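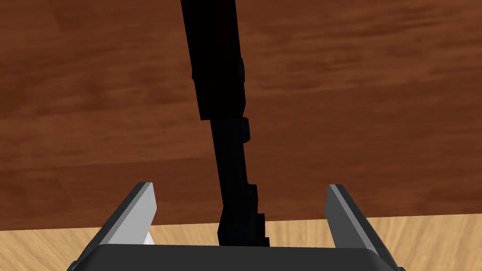

Plarik is sold as a household simulation kit for arm developers who have no test flat of their own. The licence we reviewed costs 2,000 pounds a year and includes the room library, a parallel-jaw gripper model and a recorder that saves the wrist view at every step. We ran it on one desktop machine with 4 cameras enabled and kept the supplier's default lighting throughout. Textures and shapes are not treated alike. In Figure 3a the table has a rich, streaked grain and the floor a paler one, while the jointed black part that comes down between the open fingers is almost a silhouette, with only faint changes of grey to separate its faces. The tabs along its right side can be made out from their outline. A depth channel would help here, and the kit can export one, but it is switched off unless the user edits the scene file. The manual mentions this only in an appendix.

We recorded 995 episodes over the trial and set aside 100 of them for reading by hand. Episodes were chosen by a fixed seed. Each was viewed at the recorder's normal speed and then stepped through wherever the gripper changed direction. Usuga, the viewer supplied with the kit, copes well with this, although it forgets the chosen camera when a new file is opened. We ended up using our own script for the later batches.

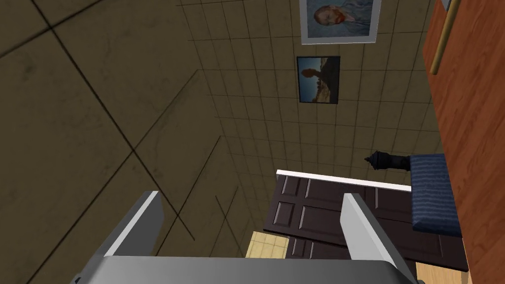 E. M. Thornaby

Camera roll was the second point we looked at. The wrist view turns with the hand, so a room can arrive in the recording at a steep slant. In Figure 3b the tiled wall, the two framed pictures and the panelled door all run diagonally, and the fingers are open with nothing between them. Plarik stores the view as it is rendered and writes the wrist angle to a separate log. Sunia, the older kit we used for comparison, levels the view before saving and crops the corners to do so. We prefer the Plarik method for training, though the logs need to be matched to the images by time stamp and the two clocks start some way apart.

The Drurkow add-on, sold separately, is meant to do this matching. It was not part of the review licence and we have not tested it. Settings for all runs are listed in the supplementary file.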